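Search this board
Go
Home Boards Automation Events Log in

Sokel open day, Saturday: the tabletop sim demo

**torque_ledger**
I went to the Sokel open day on Saturday and spent most of it at the simulation bench, where they were running a two-armed robot in a rendered room with a cabinet, some clocks and a mountain picture on the wall. The staff handed out stills from the run and said they could be posted. First two are gripper views, third is from further back.
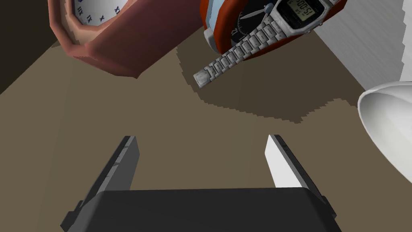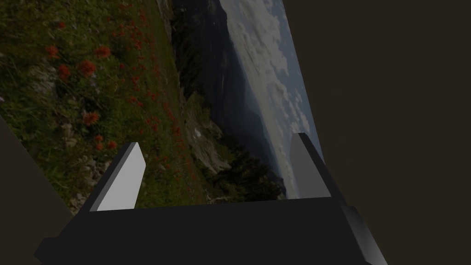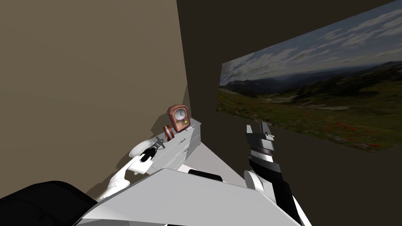
Notes from the bench

Setup as explained to us: the scene is built in Giltska, the controller is their own and is called Lotik. An operator drives both arms from a desk with a pair of hand controllers. Lotik records joint positions, gripper state and every camera view on one clock. They ran 13 episodes while I was there. An episode is one attempt at one written instruction, and the recording starts and stops on a foot pedal.

The wall screen showed the gripper views and the wide view side by side. I found the wide view useful for following the task and nearly useless for judging contact. With the gripper views it was the other way round.

Questions I still have are about contact settings and how much of this carries over to their physical arm, which was switched off behind a rope all day. Did anyone get to the afternoon talk?

**halfnut**
I did. The physical arm was off due to a fault in the base connector, according to the talk. They had planned to alternate sim and hardware every hour.

On contact: they run the fingers as rigid boxes with a high friction value and no compliance in the pad. I asked whether that was for speed and the answer was yes. On a laptop they get 43 steps a second with all cameras drawing, and more with the cameras off.

**greywater_eng**
Rigid boxes with high friction is how you get grasps that hold in sim and slip on the bench. I'm not impressed by any demo that leaves out the pad. A real finger has a few millimetres of rubber on it and that rubber does half the work.

The rendering doesn't help their case either. Look at the shadow edge on the table in the first still. It's stair-stepped. If you train a vision model on that, it will learn the steps.

**torque_ledger**
Shadow resolution is a setting in Giltska. They had it low because the same machine was driving the wall screen. The operator turned it up for a minute when somebody asked and the frame rate fell far enough that he turned it back down.

I agree on the pads.

**plumbbob**
Disagree with greywater on the shadows. We've used worse renders than that as a first stage and corrected with a small set of real footage afterwards. Hard shadows were never what hurt us. What hurt us was reflective metal. That watch bracelet in the first still would be my concern, the links have hardly any detail at that resolution and a real one throws highlights everywhere.

**greywater_eng**
How small is a small set?

**plumbbob**
Two days of recording on one arm, one bench. I don't have the episode count in front of me.

**greywater_eng**
Then you had one bench's lighting in both stages and I'd expect it to look fine. Move the arm to the next room and report back.

**plumbbob**
We did move it. Grasp success dropped and came back after we re-did the camera calibration. The lighting had no measurable effect that I could separate out.

**sidecutter**
Newcomer question. In the second still the gripper is empty and most of the view is the landscape picture. Is a frame like that any use, or do they throw it away?

**halfnut**
They keep it. Somebody asked a similar thing at the talk. Whole episodes are stored, including the parts where a hand is travelling or has nothing to do. If you trim to contact only, the model never sees how to get from a poor starting pose to a good one. They do drop episodes where the operator calls a restart.

The picture is also a decent distractor. A gripper camera that close to a flat print of a meadow sees plenty of texture and no geometry, and a depth estimate can go badly wrong there.

**sidecutter**
Thanks. And the third one, the left gripper is holding something dark with a ridged section near the tip. Does anyone know what the tool is?

**torque_ledger**
I didn't write it down. The instruction list was on a clipboard at the operator's side and I only caught the ones he read aloud. The right gripper is empty in that still, which was common. Most of the tasks I watched were one-handed with the other arm parked.

**greywater_eng**
So it's a two-arm platform running one-arm tasks.

**halfnut**
For the public session, yes. There are 4 two-handed tasks in the full list, mostly handovers. The talk said the operators need more practice on those and they didn't want to run them in front of visitors.

**mitre_gauge**
Did they say anything about Sin? I was told the labelling would move over to it this year.

**halfnut**
One slide. Sin does the episode segmentation, and a person checks the boundaries. No error rate given. I asked and was told to email.

**mitre_gauge**
Have you?

**halfnut**
Sent Monday. I'll post the reply in this thread if they're happy for it to be shared.

**torque_ledger**
Could you add the pad compliance question to your next one? I'd like to know if it's planned for Lotik or has to be done on the Giltska side.

**halfnut**
Will do.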